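30 March 2020
Prepared by Liesbeth Hermans for Corinne Calloway, Engelhardt Fund

Progress report, Cladville household handling project: gripper faults and corrective work

1. Position at the end of the period

Recording of hand-held gripper demonstrations resumed in December after the change of workspace. We hold 766 recorded demonstrations from the period. Of these, 592 have passed checking and been released to the training group. The remainder are withheld on account of the fault set out in section 2. Spending is within the agreed limit and no extra money is requested in this report.

2. Nature of the fault

The fault was found by Hollis Lindgren while replaying demonstrations on the Nero arm. In a number of replays the arm closed its fingers early and short of the object. The position of the tool was correct. The finger opening was not: the recorded value ran ahead of the video by a delay that grew during the recording. In the worst files the error reached up to 15 frames by the end.

The first explanation was a slipping finger joint, and all the grippers were stripped and measured. Play in the joints was within tolerance. The cause was then traced to the Fustidard logging unit, which stamps finger readings with its own clock and does not correct that clock once a recording has begun. Short recordings are hardly affected. Long ones, with the operator moving between the floor and the furniture, are affected badly. 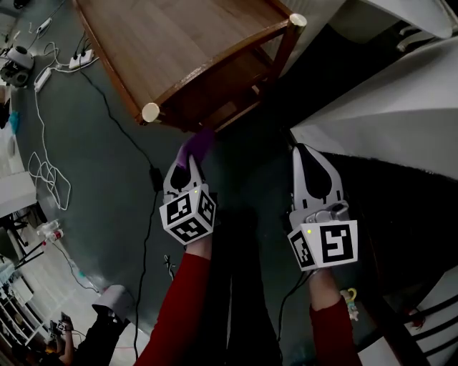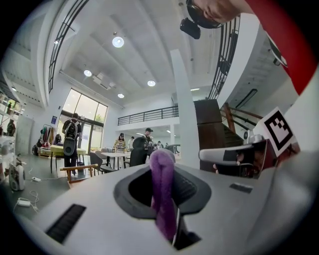
A second fault concerns the cable to the gripper and is treated as a safety matter. On 3 occasions the plug worked loose at the tool during a reach at floor level, and the log stopped without any warning to the operator. On the last of these Ignacio Dunleavy caught the cable with his foot on standing up and fell against a table. He was not hurt. The black cable that trails from the right gripper across the floor is of the same type, and with power strips and adapters lying on the same floor the risk of a trip is plain. It was not given enough weight in the original risk assessment, which dealt only with the arm. Rosalind Tillman has rewritten the assessment to cover hand-held work, and the new version was accepted without changes.

Soft objects made the timing fault harder to see. With a rigid block, a wrong finger value shows up as an opening narrower than the block itself, and the checking script rejects the file. A soft item can be squeezed to almost any width, so the script let these files through.

3. Corrective work

The logging unit now takes its time from the same source as the cameras, and the difference is written to the file once a second. A recording is stopped and an alarm sounded if finger readings cease. Both changes have been tested on the bench. The alarm was too quiet in a busy room and has been replaced.

Cables are to be held at the forearm with a strap, leaving a short loop at the tool. Straps have been delivered. Fixed power strips will be moved to the walls wherever the sockets allow it.

4. Withheld recordings

Hollis Lindgren is attempting to recover the withheld files by matching finger movement in the video against the logged values. Early results are good for files in which the fingers are seen to open and close several times. Files with a single long grasp give too little to match on and will probably be discarded.

5. Next period

Replay on the Nero arm stays suspended for recordings made before the clock change. Arm speed will be held at the reduced setting until the recovered files have been checked. A decision is needed from the Fund on whether recovered files may count towards the agreed total, and we would be glad to have it before the next payment falls due.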